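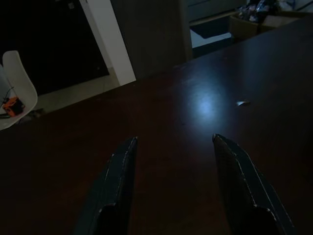 Sarnholm Makers Club – Furniture and Finishing Section
Forum > Finishing > Is this table worth stripping?

unnithan_bench
11/05/2018
The club table has that deep brown gloss on it and two people have told me it needs to come back to bare wood. I'm not convinced. The color is darker toward the corners and lighter in the middle, but glare does funny things and I've seen good finishes condemned over less. Who has really looked at it?

Rorkance
I have, and I'd strip it. Anything that shiny shows every speck and smudge. Wipe it down and an hour later it's a mess again.

ikemik307
So your plan is to sand off a finish because it gets dusty? That pale fleck on the right could be a scrap of paper for all anyone knows. Pick it up before you buy a sander.

Rorkance
Fleck aside, you get a big white spot off the light right where you're trying to work. I don't want a mirror, I want a table.

unnithan_bench
Then knock the shine back. Go over it with 2000 grit, lightly, and see if you can live with it. Much less work than stripping. I also doubt anybody here knows if the top is solid or veneer, and I'd want that settled first.

shellac_or_bust
2000 will barely touch it if it's a thick poly. I'd want a test patch underneath. And what happens when you go through the color at the edge? You can't put that back with a rag.

ikemik307
Agreed on the test patch. Also, could whoever owns the orange and black thing on the white plastic chair move it before any sanding starts – cable too. Dust gets into everything.

Rorkance
Fine, test patch. I still say it ends up stripped by June.

unnithan_bench
You said that about the shelves 9 months ago.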